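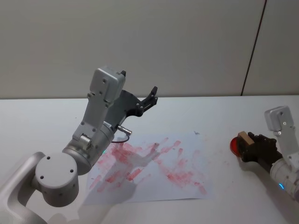 Ute Wegener, Cestatcombe workshop, bench notes
Entry 533, 23/12/2020

Visitors gone, coffee gone, most of the cookies gone too (I had three, I'm writing it down so it's on the record). I want to get this on paper before the break, or I'll come back in the new year and remember only the bit where the projector wouldn't wake up.

So. Small open afternoon, two groups, the people from Alexiou first and then the mixed bunch from the Usamby program, who turned out to be much more talkative. We showed them the printing table. I had argued for the cable sorting since it's more like what we're paid to do, and I was wrong, and I'm happy to be wrong! People love red marks on white paper. The minute there was something on the sheet they all leaned in and stopped looking at the slides, and I stopped bothering with the slides.

Setup was the usual two arms facing each other over the table, paper in between, left arm up out of the way with its gripper open, right arm down on its side of the sheet with the red disc and the tan block. I'm going to keep calling them the disc and the block in here, as we do at the bench, so nobody has to guess which one I mean when they search the notes. The right gripper had hold of the pair of them together, just above the table, and that's the pose I kept sending it back to whenever someone wanted to ask something. Good pose. You can see everything from the visitor side, and the left arm being lifted makes the whole thing look like it's waiting its turn.

Config for anyone who wants to repeat it: task file 1777, the slow profile, left arm parked high. I loaded 2511 first out of habit and it's the wrong one, it has the old park position with the left arm much too low over the paper. Caught it in the dry run with everyone still in the hallway taking off their coats. Could whoever owns 2511 please rename it or bury it somewhere? I've made that mistake before and I'll make it again, I know myself.

First group notes

Quiet people, mostly mechanical folks. They wanted to know about the fingers. Specifically why the left gripper's upper finger has that short pointed bit at the tip, and whether it scratches. I said it's fine on paper if you come in flat and not fine if you come in steep, and then of course they wanted to see steep, and I said no. There was a longish conversation about holding two things in one gripper. My position is that it's a cheap trick and I like it: you close on the pair, you check that it isn't sagging, you move slowly. Their position was that the moment one of the two shifts you have no idea what you're holding. Both true. We don't have anything that tells the arm whether the block has slid against the disc, so what we do is look at it. A person looks at it. I said so plainly and got some raised eyebrows, but I'd rather say it than have them find out on a return visit.

They also asked why the cable by the left wrist hangs in a loop. It does hang low, right over the sheet, and from where they were standing it must have looked like it was going to drag through the red. It needs the slack for the wrist to turn over. I've been meaning to route it along the forearm with a couple of soft ties, and having a guest point at it is exactly the kick I needed. Put it on the January list. (I've said that about the loop before, see the entries from June, where I drew a little sketch and then did nothing.)

One of them asked what the lights mean, the green one on the left arm and the blue one on the right. I gave the short version, that they're status lights and the arms were in different modes. Then I got asked which mode is which and had to go check my own cheat sheet, in front of everyone. Embarrassing! We should tape a card to the table edge for the next visit, green this, blue that, big letters. I don't want it from memory, somebody copy it properly from the manual.

Second group notes

Louder, lots of fun, and many more questions about the sheet itself. It's a messy sheet, no way around that. Blotchy patches that look like handprints, long diagonal streaks, finger-sized marks going all over, heavy toward the left and middle and then fading out to the right. Some of it is strong red and some is so thin it's pink. A woman with a very good eye (she does textile printing, or did) spent ages on the difference between the two and said you can read the pressure straight off the color. I told her that's pretty much why I like this task. You don't need a plot. You look at the paper and you know if somebody was pushing too hard.

She asked whether we could get it even all the way across. Not right now, I said. We can get it even over a small patch, if the paper is flat and the table is clean, and neither of those things was true at that point in the afternoon. The paper had swung around a little from where I'd squared it up and I left it like that, because straightening it would have meant stopping everything and going through the whole safe-to-approach routine again. Note for next time: tape it at the corners, low-tack, or use the vacuum mat if Skudex ever sends the replacement.

Somebody else wanted to know about the dark speck near the top right corner of the sheet. No idea! I'd love to have a clever story. It's well away from the red, so I doubt it has anything to do with the printing. I haven't looked at it under the magnifier yet.

The tabletop has its share of gray marks as well, mostly on the right past the paper. I wiped it in the morning, for the record. They don't lift with the mild cleaner and I didn't want to try the strong one an hour before guests. After the break, then, with the window open.

Best question of the day, and I'm writing it down as close to word for word as I can manage: "Does it know when it's done?" No, it doesn't. It knows when it has reached the end of the motion. Whether the sheet is done is for us to say. That led to a really nice ramble about what done would even mean for a sheet like this one, with half the group saying stop now and the other half wanting more on the right side where it thins out. I could have used that as the whole presentation and skipped the talk.

Somebody also tried to get me to promise dates. I didn't. Please, if you get an email from the Usamby side saying that Ute promised something by June, Ute did not.

What I'd do differently

Shorter intro. I talked far too long about the history of the workshop and I could feel the room going. Start with the arms moving, then talk.

Stand on the wall side. I stood at the corner by the right arm and ended up blocking the view of the disc for the people at that end, which is silly when that's the interesting part. From the wall side you're out of everybody's way, though you do have to watch the emergency stop lead, it barely reaches. Longer lead would be good. I'll ask.

Have spare paper on the near shelf. Mine was in the cupboard behind the guests and I had to squeeze past with a lot of excuse-mes.

Slower close on the right gripper. 1777 closes a bit briskly for my taste when it's holding the pair. Nothing dropped all afternoon, but I heard a click once and my stomach did a little flip. I've dropped the closing speed to 9 in the local copy. It hasn't been tested at 9, so please don't merge it until I've had a morning with it.

Proper name for the demo. Twice I was asked what it's called and twice I said "the red one." The Usamby people wrote that down.

Loose ends before I lock up

Both arms go to home and off, the red disc gets wrapped and goes in the drawer with the label, the block goes next to it and not on top. Last year somebody stored them stacked and it took me a good while to get them apart.

The sheet I want to keep. The textile lady asked for a copy and I've told her she can have a scan once it's flat. If it's still on my desk in January, it isn't trash, please don't tidy it away.

Log from the afternoon is on the shared drive under today's entry number. The start of it is junk from when I had the wrong file loaded, so skip forward to where the left arm goes up.

Alexiou left a box of those almond things in the kitchen. Help yourselves. I've also got their visitor badges in my coat pocket, all of them, no idea how, and they'll go back to the front desk when I'm next in.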